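编织版 > 棒针 > 圆肩提花

求助：Sæther 圆肩毛衣，密度行数对不上，还要不要继续

浏览 3,423

楼主 毛线吃土少女

急，在线等。
织的是 Alvar Lundgren 那件 Sæther，从上往下圆肩，领口往下一路提花那个。图解写 10 厘米 30 行，我小样量出来 29 行。针数是对的，针数一点问题没有，就是行数。
线是 Rukberg 的二股羊毛，底色灰，提花深绿和米白。针 Prolow 的圆针，图解推荐的号。
已经起头了，领子罗纹织完，引返织完，提花刚开始没几行。现在拆还不心疼，再往下就要心疼了。
差一行要紧吗？搜了一圈，有说行数不用管的，有说圆肩必须管的，看的头大。

2楼 针尖上的猫

不要紧，织。

3楼 老棉袄

你小样洗了没有？
没洗的话量出来的数没用，先洗了再来问。

4楼 毛线吃土少女（楼主）

回3楼，没洗……喷了点水拿手抹平量的。

5楼 老棉袄

那等于没量。
Rukberg 这个线下水变化很大的，纺的时候油没去干净，洗完会蓬起来，有的颜色还会变长。洗，平铺，晾透，不要拿熨斗压，再量。
而且你小样是片织还是圈织？圆肩是圈织，小样也得圈织。片织有一半是反针行，手紧手松跟全下针不一样。

6楼 针尖上的猫

楼上每次都这套，哈哈
一件自己穿的毛衣，差一行。我织了这么多年圆肩，行数从来没对上过，照样穿。

7楼 北窗

要看哪一段。
身子和袖子按长度织，写的是“织到多少厘米”，行数差随便，你拿尺子量就行了。
圆肩那段是按图织的，图有几行你就得织几行，所以行密度不一样，育克深浅就不一样。29 行比 30 行松，育克会变深一点，腋下往下掉一点。
算一下就知道了：图解行数除以30再乘10是设计的深度，除以29再乘10是你的深度，两个减一下。成年人尺码减出来一厘米都不到。
所以结论同2楼，但是理由不是“照样穿”。

8楼 针尖上的猫

结论同我就行

9楼 蓝染布头

补充一个，提花的行密度和平针不一样！！
楼主小样织的是平针还是提花？渡线会把织物往里拽，很多人提花一上手就紧，横的竖的都变。只量平针小样，提花部分还是瞎的。
我那件 Sæther 就是这么翻车的，平针密度完美，到提花最宽那里突然箍住，套头的时候脑袋出来了肩膀卡着。

10楼 毛线吃土少女（楼主）

啊，我平针小样……
而且片织的
5楼别骂

11楼 老棉袄

不骂。拆吧，趁才几行。

12楼 针尖上的猫

别听他的别拆。几行提花留在针上当小样看不就行了，再织一段，拿条备用线把针目转出来，套头上试。圆肩从上往下的好处就是随时能试穿，这都不用那图啥。

13楼 老棉袄

转到备用线上试，没洗过的，试出来合适洗完还合适吗？
之前有个吧友的开衫，没洗的时候刚好，洗完到大腿。

14楼 针尖上的猫

那是棉线吧。羊毛不会掉成那样。

15楼 老棉袄

超耐洗处理过的羊毛会。

16楼 针尖上的猫

Rukberg 又不是超耐洗的……

17楼 北窗

你俩开个单独的帖子吧。
楼主，折中办法：身上这件先不动，放着。另外起一个圈织的提花小样，不用真的圈，用两头尖的针或者圆针，每行织完把针目推回右边，背面拉一根长长的松线过去，一直织正面。织完把背面那些长线剪开，摊平，洗，晾。一个晚上加晾的时间，比拆一件毛衣划算。
小样别太小，最少要一个完整花样再多几针，边上那几针不准，量中间。

18楼 毛线吃土少女（楼主）

好，这个我能做。今晚织。
顺便问，身子分袖之后图解写 182 针，我那个尺码。但是我数学不好，看不懂提花怎么在这里收尾的，最后那圈小花是14针一个循环，能除尽吗

19楼 北窗

182 除以14，整13个，能除尽。
别的尺码也都是按14凑的，所以 Lundgren 这图尺码之间跳得有点大，很多人卡在两个码中间。要改尺码就得加减整个花样，别自己零散加几针，接缝那里会断开，后背正中一条疤。

20楼 蓝染布头

我就有疤！后背的，头发放下来看不见

21楼 隔壁织女

插一句，图解是不是有两版？我买的那版 182 那行后面还有个括号，写腋下挑针另加。老版没这句，好多人织完腋下俩洞。楼主看看自己是哪版。

22楼 毛线吃土少女（楼主）

我这版有括号！谢谢提醒，之前完全没看见。

23楼 Curthorpe代购小田

Rukberg 深绿那个色 Curthorpe 店里七月补货，缸号不一样的不要混，混也要两团轮着织，一圈一换。需要的私。

24楼 老棉袄

版规，代购去交易区。

25楼 Curthorpe代购小田

我就说个补货时间……

26楼 南瓜汤

深绿掉色吗？米白跟深绿搭在一起我好怕。

27楼 老棉袄

掉。第一遍水是绿的，第二遍淡一点。洗小样的时候看一眼，米白要是染上了，成品就用冷水，快进快出，拿毛巾卷干，别泡着。

28楼 针尖上的猫

我那件深绿一点没掉。

29楼 老棉袄

你那件洗过吗？

30楼 针尖上的猫

……洗过一次

31楼 北窗

缸号问题吧，有的缸掉有的不掉。洗小样看，别猜。

32楼 木木夕

也在织 Sæther，想问渡线。图里有一段底色连着好长，背面渡线很长，手指会勾住。你们中间压不压线？压了正面会不会透出来？灰底压深绿我怕看见一点一点的。

33楼 蓝染布头

压。隔几针压一次，上下两圈别压在同一个地方，错开，不然会出一条竖的沟。
透不透看线，Rukberg 毛绒绒的，洗完就粘上了，不太透。光滑的线就很明显。

34楼 针尖上的猫

我不压。羊毛穿几次自己就毡住了。袖子那段另说，袖子手指真的会勾。

35楼 隔壁织女

还有哪根线在上哪根在下，一定从头到尾不要换！放下面的那根颜色会跳出来。花样色放下面，底色放上面。我有次看剧中途换了，织完一条横杠，花忽然变瘦了。

36楼 木木夕

原来是这个……我说怎么有几圈绿色看着发虚，以为线粗细不均

37楼 毛线吃土少女（楼主）

来汇报。提花小样织好洗好晾好了。
洗前行数几乎 30，洗完 29。针数洗完松了一丢丢，一个花样宽出来不到半针。
绿没染到米白，水是有点绿。
所以是继续？

38楼 北窗

继续。洗前洗后都清楚了，就是29这个数，育克深那么一点点，不用改图。
介意的话领口后面的引返少做一组，能扳回来一些。

39楼 老棉袄

引返你已经织完了，别动。同意继续。
看见没有，洗了才知道。

40楼 针尖上的猫

看见没有，我2楼就说织。

41楼 南瓜汤

你们俩都赢了行不行

42楼 木木夕

再歪个楼，有没有人织过 Ottar Sjögren 的圆肩？跟 Lundgren 的比哪个新手友好，图解语言看着更罗嗦。

43楼 隔壁织女

Sjögren 罗嗦但是清楚，每一步之后的针数都给。Lundgren 的图漂亮，字少，默认你会。第一件建议 Sjögren。
不过 Sjögren 的领口都偏大，我每次都小一号针织领子，罗纹多织几圈。

44楼 蓝染布头

不同意，Sjögren 的加针藏在花样里面，漏一针根本找不到是哪漏的，我拆了一个周末。Lundgren 加针圈都是纯底色一圈，漏了一眼就看见。新手反而好查。

45楼 隔壁织女

挂记号扣呀，每个循环挂一个，漏不了。

46楼 蓝染布头

挂满一圈叮叮当当的烦死

47楼 针尖上的猫

用零头毛线打个圈当记号，不响，也不勾线。金属扣那种开口的千万别用，勾毛。

48楼 毛线吃土少女（楼主）

继续织着呢。另一个问题，双色提花线老是绞在一起，织一会儿就得停下来转线团，灰的在左绿的在右也没用。还有线团滚到沙发底下，沾一团灰回来。你们都怎么放的？

49楼 老棉袄

一个左一个右，换线的时候不要绕，一根永远从上面拿一根永远从下面拿，就不会绞。绞了说明你拿法在变。

50楼 隔壁织女

从团心抽线，不从外面抽，就不滚了。Rukberg 是绞装的要自己绕，绕线的时候把线头留在中间。手绕的别绕太紧，勒久了没弹性，织的时候紧，洗完缩回去，密度又不对了。

51楼 北窗

线碗对两根线不好用，槽只有一个。我是两个纸袋，一边一个，土但好使。

52楼 南瓜汤

我用篮子，橘色编的那种，长方的，口沿是粗粗卷一圈的，线从边上过还挺顺。四边斜的往外敞，拿线顺手。等下一单线到了就往里装，现在还空着呢，放桌上拍了一张
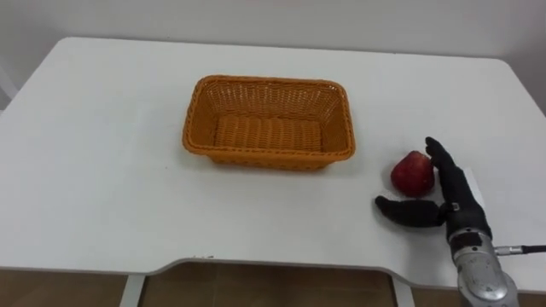 53楼 针尖上的猫

编的篮子要摸一遍有没有毛刺，有刺勾线，我之前一个勾得起毛，里面缝块布就好了。
颜色好看，不会丢。

54楼 木木夕

南瓜汤的篮子果然是南瓜色

55楼 老棉袄

敞口的防不了猫。家里有猫的还是带盖的盒子，盖上钻眼。

56楼 毛线吃土少女（楼主）

没猫，有个弟弟，差不多。
先上纸袋了，家里现成的。49楼说的对，我拿法一直在变，绿的一会在上一会在下……往回看有两圈果然花瘦了。要拆吗？

57楼 老棉袄

拆。

58楼 针尖上的猫

不拆。

59楼 北窗

拍在自然光底下离远点看，看不出来就不拆。在领口附近的话，别人跟你说话眼睛就在那，看得出来还是拆了吧，就两圈。

60楼 毛线吃土少女（楼主）

站远看了，看得出。拆了。
拆完挑针挑反了好几个，扭的，在织的时候从后面那根腿入针扳回来了。

61楼 隔壁织女

对，扭的就织后腿，不用挑下来重挂。
下次拆提花之前先穿一根救生线，细的棉线，穿在你确定对的那一圈，穿的时候别把记号圈一起穿进去。

62楼 木木夕

救生线这个我也才学会，Prolow 可换头的针，接头那有个小孔，线穿孔里织一圈就带过去了，不用缝针。

63楼 毛线吃土少女（楼主）

我这是一体的没有孔，缝针穿吧。
星期天分袖，分完来交作业。

64楼 蓝染布头

分袖腋下起针用什么起的？别用绕线起针，又松又难挑，后面俩洞就是这么来的。用编织起针，或者别线锁针起头，回头拆开直接挑。
挑的时候两头各多挑一针，下一圈并掉。

65楼 针尖上的猫

绕线也行，洞最后用线尾缝一下谁看得见

66楼 老棉袄

不说了，我去织我的了。

67楼 毛线吃土少女（楼主）

分完了，针数数了两遍，182，带括号里那几针也对上了。
套头试了，肩膀没卡，腋下低一点点但是里面能塞件衬衫，挺好。
腋下用的编织起针。
现在是一望无际的平针，织到我睡着。身子长度图解写的偏短，有没有人加长过，加多少不难看？

68楼 北窗

看你下身穿什么。高腰裤就按图解，别的加一个罗纹的高度。织到差不多的时候先洗一下再定，湿的会往下坠，晾干看。线够不够也先称一下，袖子还要用，灰的吃得最多。

69楼 南瓜汤

建议先织袖子，剩下的线全给身子，不怕不够。

70楼 毛线吃土少女（楼主）

好主意！那身子先挂备用线，去织袖子了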